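Progress report to the Lanz Fund
Devotional Objects in the Home: Trorthorpe and Petville
Reporting date: Mar 8, 2011

Work since the last report has gone mostly into the household visits in Trorthorpe. The project records small religious objects kept in private homes - medals, printed saint cards, holy water bottles, palm crosses, house blessings - and what their owners say they are for. The grant covers two towns, and the Trorthorpe half is now close to finished.

Household visits

We have completed 20 interviews in Trorthorpe. Petville has 2 so far, both done in February as trial runs for the revised question sheet. The old sheet asked people whether an object was "blessed" near the start, and many took this as a test of whether they had done things properly. The question now comes at the end, and the answers are longer.

Most people keep their objects in more than one place. A medal may hang by the front door while older ones sit in a drawer with buttons and spare keys. Several owners did not think of the drawer items as religious objects until we asked to see them. For that reason the interviewer now asks about storage as well as display. Clothing is covered too, as medals are often pinned inside coats or sewn into hems, and the owners do not always remember which ones.
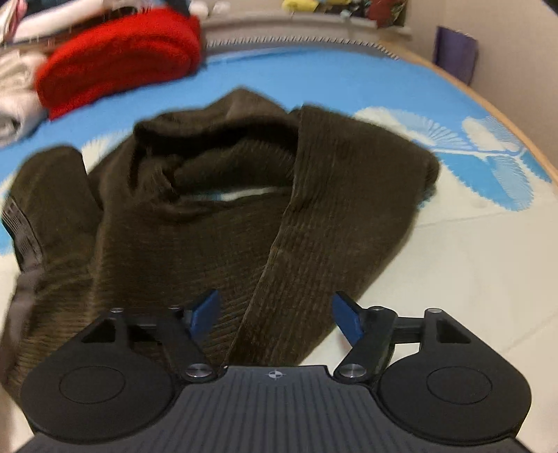 Objects that are worn get a separate form. It asks when the object is put on, whether it is taken off to sleep or wash, and what happens to it when it breaks. Breakage has become a larger topic than we planned for. Some owners bury a broken medal, some return it to the parish, and some keep the pieces. Two sisters in the same house gave opposite answers and each said she had learned hers from their mother.

Catalog

The catalog holds 300 entries. Each has a short description, the owner's own name for the object, where it was kept, and how it was acquired. Dating remains weak. Printed cards can often be placed by the printer's mark, but stamped medals were made from the same dies for decades and we have stopped giving them a date unless the owner can supply one.

Spelling of shrine names was inconsistent in the early entries and has been corrected as far as entry 9 of the second batch. The rest will be done before the catalog goes to Ravham College, which has agreed to hold the public copy. Owners' names and addresses will be removed from that copy.

Delays

Petville is behind schedule. The parish there changed its office hours over the winter and our letter of introduction went out late. Visits are now being booked directly by phone, which is slower but has worked.

Budget

Travel is under budget because of the Petville delay and will catch up once visits start. Transcription is over - the longer interviews cost more to type up. We ask permission to move part of the unspent printing money to transcription. No change to the total is requested.

Next period

Petville visits will take up most of the next period. We also expect to finish the spelling corrections and send a draft of the Trorthorpe chapter to the Fund for comment.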